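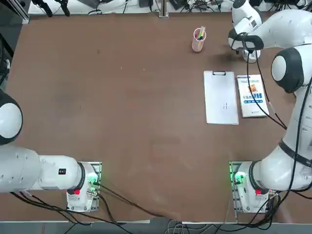
Brown tabletop with two arms along the near edge, Stindetow site.

Visit report: Trirnen board mill and coating hall, Stindetow

The visit took place on Sep 17, 2025, at the invitation of the mill. Our group came from the Naltby paper conservation workshop and consisted of Renata Czarnecka, Henryk Gajewski and me. We buy archival board from Trirnen for box making and wanted to see how the sheet is formed, dried and conditioned before it reaches us. Two batches delivered in January had curled along the grain after cutting, and that was the main item on our list.

Wiesława Marciniak, the process engineer for the board line, met us at the gate. Hearing protection is required past the stock preparation room, so most of the explanations were given before we went in.

Stock preparation

The furnish is cotton linters and bleached softwood pulp, with the ratio set by grade. Pulp arrives in bales and is slushed in a pulper at low consistency, then refined. Refining is kept light for box board. More refining gives a stronger sheet, but it also makes the sheet shrink more across the machine, and a sheet with high cross shrinkage curls more readily when the humidity changes. Calcium carbonate is added after the refiner as an alkaline reserve. Sizing is neutral.

Marciniak confirmed that the January batches were made while one refiner was running with new plates. The power setting had been left where it was for the worn set, and the stock came out finer than intended. The setting is now reset at each plate change and entered in the shift log.

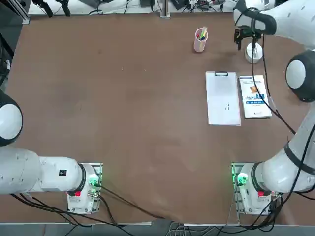 White arm bases on their mounts.

Forming and drying

The machine is a cylinder mold type with several vats. Each vat adds a ply, and the plies are couched together on a felt before pressing. The trim width is 255 cm. Grades below 400 grams per square meter are run with fewer vats in service, and the idle ones are drained and hosed out at the end of the shift.

After the press section the web passes over 12 steam-heated cylinders. Top and bottom cylinders are on separate steam circuits, and this is where curl is corrected. If the top side dries first, the finished board curls toward the bottom, and the operator lowers the top pressure or raises the bottom. Gajewski asked whether the correction is automatic. It is not. The operator cuts a strip at each reel change, lays it on a flat plate and reads the lift at the corners after it has cooled.

Moisture is measured by a scanning gauge ahead of the reel. We were shown a trace from the morning run. The profile was even apart from a dry band on the drive side – a known fault in the pocket ventilation, due for repair at the next shutdown. 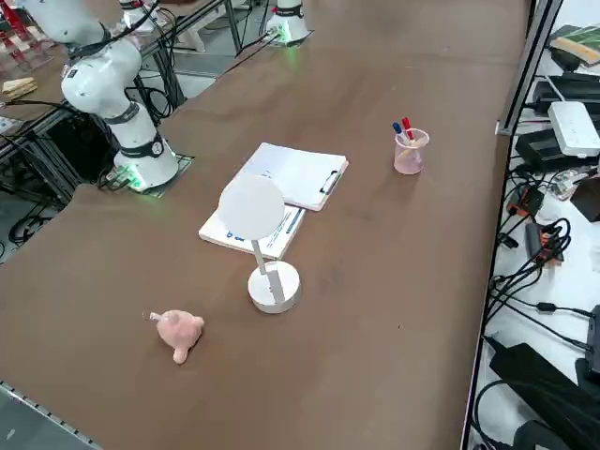
Dorota Czarnecka from the mill laboratory (no relation to Renata, as both were asked more than once) took over after the machine hall. Samples are conditioned overnight before testing. The standard set is thickness, grammage, bending stiffness in both directions, cold extract pH and alkaline reserve. Accelerated aging is done at 80 degrees on the archival grades only, and brightness is read before and after. She gave us the test sheets for both January batches. Cross-direction stiffness was inside the limits, but wet expansion was close to the upper one.

Wet expansion is not on the certificate we receive. We asked for it to be added, and she agreed to do so for our orders.
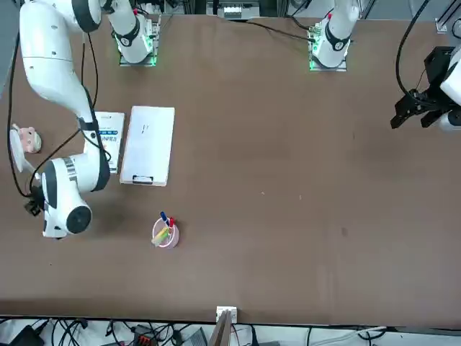 Sheeting and packing

Reels stand before sheeting so that moisture can even out through the thickness. The rotary cutter is an Urrego machine, older than the rest of the line, and squareness is checked against a steel template. Sheets are stacked on pallets with the grain direction marked on the wrapper. The wrap is polyethylene, closed on all sides.

Wiesława Duda, who handles dispatch, recommended leaving pallets wrapped in our store until the board has reached room temperature. We have been opening them on arrival. In winter that probably adds to the problem, whatever the refiner was doing.

Points to follow up

Wet expansion figure on certificates, starting with the next order.
Replacement of the remaining January stock – Marciniak to confirm in writing.
Store procedure at Naltby to be changed: pallets stay closed until warmed through.
Trial order of the heavier grade, long grain only.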